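Zofia Pawłowska has taught suturing in Aduvthorpe for nine years. She sees her trainees in a room on the second floor, on weekday evenings and the odd Sunday morning, and she doesn't let anyone talk about speed until they have tied 200 knots.

"People come in wanting to go fast," she says. "I want to see the same knot again and again. If number 150 looks like number 12, we have something to work with."

There are 28 trainees on the list this year. Most practice by hand first, with a needle driver and forceps, and move on to instrument work in March. Pawłowska keeps a notebook page for each of them. She writes down where the needle went in, where it came out and how the tail was left.

The tail matters a good deal to her. "Too long and it gets in your way on the second throw. Too short and you pull it through, and then you start over. I've watched people lose ten minutes that way."

Igor Makowska finished the course last year and now helps with the evening group. He remembers the wound edges as the hard part.

"I pulled everything too tight," he says. "I thought tight meant good. Zofia would come by and say the edges should touch and that's all. She said it maybe 1,000 times."

He still has his first practice piece in a drawer at home. He has not shown it to the group.

Pawłowska asks beginners to stop once the suture is through and look before they reach for it again. She wants them to find both ends of the bite and check how the thread lies across the tissue. Both sets of jaws stay open while they do this.

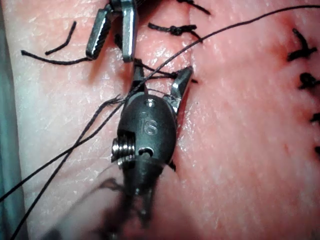
### On grip

Where to take hold of the thread is the next question, and the two of them don't fully agree. Pawłowska likes a grip close to the tip of the jaws. Makowska goes a little deeper.

"He has his way," she says. "His knots hold, so I leave him alone."

Neither of them will take hold of the needle by its point. Trainees who do it get a note in the book.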